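Print | E-mail

Product Review: Skastach Rectangular Work Table, White

The Skastach table was assessed over 2 months in the shared workroom at Nirbridge, where it served for packing, paper cutting and general desk work. The top is specified for up to 41 kilograms, and no sagging was recorded under ordinary loads. Pen marks wiped off with a damp cloth. Assembly required two persons - the printed instructions are poor.

Surface and Working Space

The white top makes small items easy to find. A closed carton, scissors and a pen can be laid out with space remaining for a potted plant. 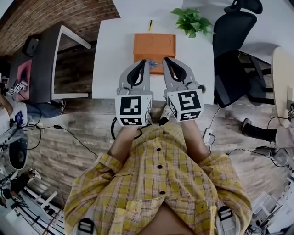
Recommendation

The table is recommended for light workroom use. Offices requiring drawers should consider the Flidell model instead.

Print this page | E-mail this page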